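Evwood supper swap is back, and it needs your leftovers

19 October 2024

I have eaten a lot of strange dinners in the name of this column, but the Evwood supper swap is the one I'd go back to every time. It starts up again in January at the old Fluderley hall, and if you live on our side of the river you really should come along (bring a fork, they always run short!).

The idea is simple. You cook too much of something, you carry it over, and you go home with a box of what your neighbors made. Abrehet Kassa started it with 2 pots of lentils and a sign on her gate. Last winter 179 people signed up, and Reiko Sekiguchi, who keeps the list, tells me she's hoping for 200 this time.

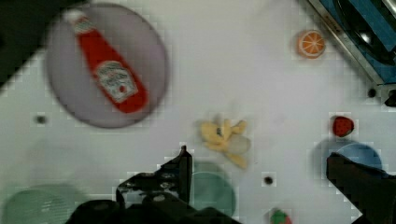
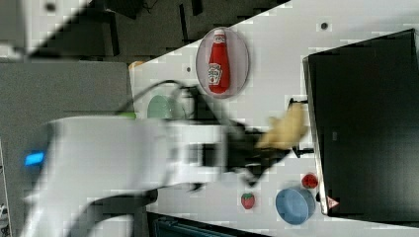 Sign-up is open now at the Higuchi bakery counter on Stulness Road, and it's free, though there's a jar for the heating bill. Reiko would like you to write down what you plan to bring, so we don't get eleven potato salads again — I was one of the eleven, sorry. Plain stuff is welcome too. Ketchup, like the red bottle lying across the lavender plate, goes faster than any of the fancy sauces, and Abrehet says she'd happily take a few more bottles for the kids' table.

Hot dishes should come in something with a lid and your name on tape underneath. The hall has 80 chairs, so early evening is packed and it thins out later, when the pie people turn up. I'm making my aunt's cabbage rolls. If you see me near the dessert end before I've had any dinner, please just let me get on with it.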